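Sorting a parent's things - notes for library talk, July

Start on time, 15 min talk then questions. Mic check w/ Asif.

OPEN. Who here has cleared a house? Wait for hands. Don't rush it.

My mom's place in Plovaslow. 20 years of stuff. Thought it'd take a weekend. Took till spring.

Point 1 - paper first. Not photos, never photos first, you will sit on the floor and read the backs til dark. Insurance, deed, bank, tax. One folder. Anjani did hers in a pizza box, fine, worked.

Point 2 - who gets a say. Tell the story about Bayu and the two aunts (short version!!). Everybody writes a list before anybody walks in the door. Swap lists by email. The fights are over small things. Ours was a soup ladle.

Point 3 - money. Sutrisno paid 400 for a hauler, could of been 300 if he'd called early. Get the price in writing. Ask what they do with matresses. Pillai takes furniture, Jonley doesn't any more, check the flyer.

(sip water)

Point 4 - small valuables. Chains, rings, odd earrings. Do these at a table, good light, never on the bed. Jewelry box gets its own day.
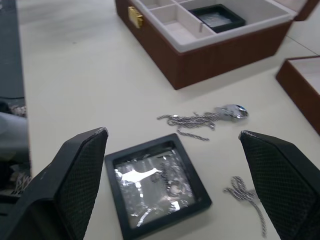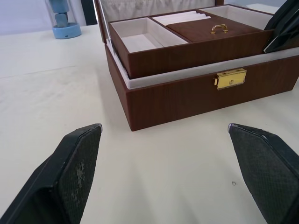
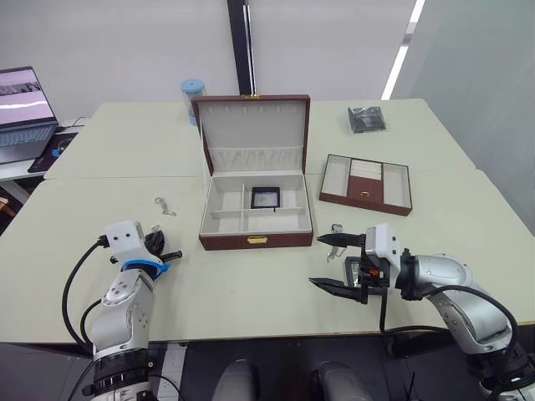
Go slow on this bit. Check coat pockets, sewing tins, the toes of socks. Mom had a ring in the button jar. Appraiser before you split anything up, and get one who isn't buying. Write down who took what, same day, both sign.

Point 5 - the maybe pile. Allowed one. Tape it shut, date on the lid, closet. Dimas still has his from Trurklow, don't name him unless he laughs.

If running late skip 3, it's on the handout anyway.

Q&A. Someone will ask about piano. Answer: call the school, then call the church, then call me.

Thank the front desk. Handouts by the door, pens back please.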